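**Skirero: hand-held gripper sessions**

Collecting for the Skirero set carried on through February. We now have 401 usable recordings out of a planned 700, all made by people holding the grippers themselves.
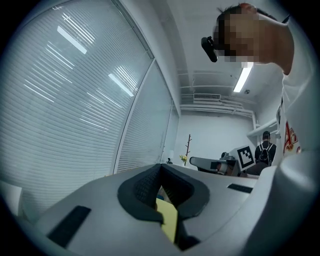

*A pale yellow piece in the jaw of one gripper.*

Table work uses two grippers, one in each hand. The toy plane and the flowers are on the green table for this set — please leave them there between takes. Keep each take under 40 seconds.
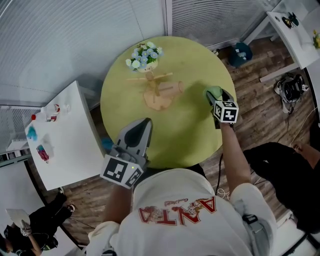 ## Next month

Jatoi needs 5 more people for mornings.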